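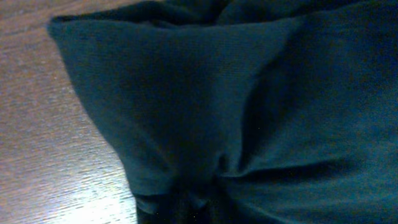 Dark teal knit on brown. My favorite color pair right now!

OK, thread time, I just got home from the Clernstead dye garden open day and I'm still buzzing.

They grow woad, weld and madder on a slope behind the old school, and you can walk right in between the beds. Weld smells like almost nothing. Madder roots are bright orange when you snap one!!

Marlene Li ran the indigo vat. Yarn comes up yellow-green and then turns blue in the air while you stand there. I watched it 10 times and would happily have watched 50.

Best tip of the day, from Jolien Lambrechts: dye with weld first, then dip in the blue for green. Short dips for mint, long ones for that deep sea color (my weakness).

Seeds were free, so I now have woad and no garden. Balcony pots it is! Has anyone grown it in a container?

Next open day is in June and kids get their own little vat. Go if you're close by!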